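Unit 4 – Planning a two-arm purchase
Notes: Esther Owino

Price the simulation seat first. A task model such as opening a double-door cabinet shows whether one arm will do, and it costs less than a month's rental of hardware. The Sonach worksheet allows 18 weeks from order to acceptance.

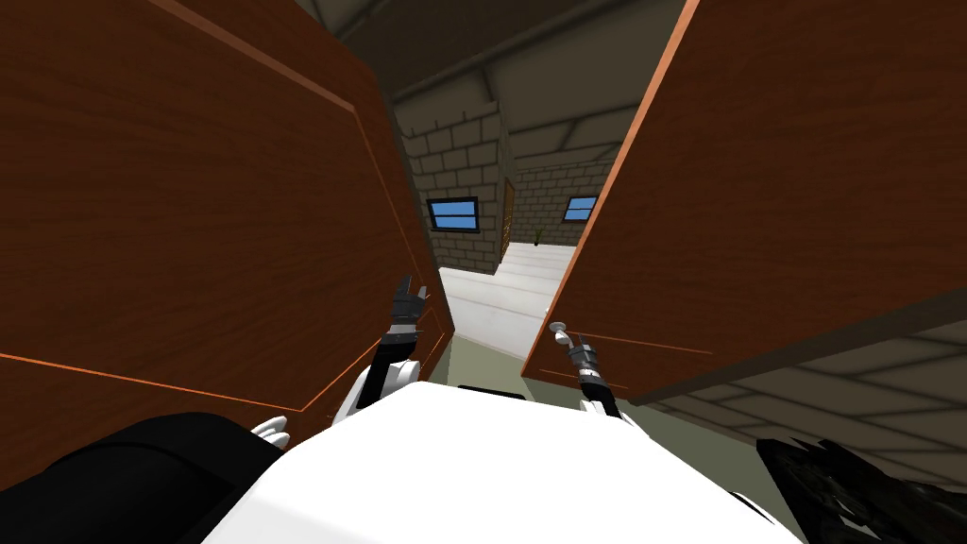
Budget lines are kept separate: arms, base, grippers, spares, training. Grippers wear out first – enter 2 spare sets per unit. Service is quoted yearly by Gusora and per visit by Gokodgate, so convert both to a cost per working hour before comparing.

For August: complete sheet 8 and mark any line where a quote is missing.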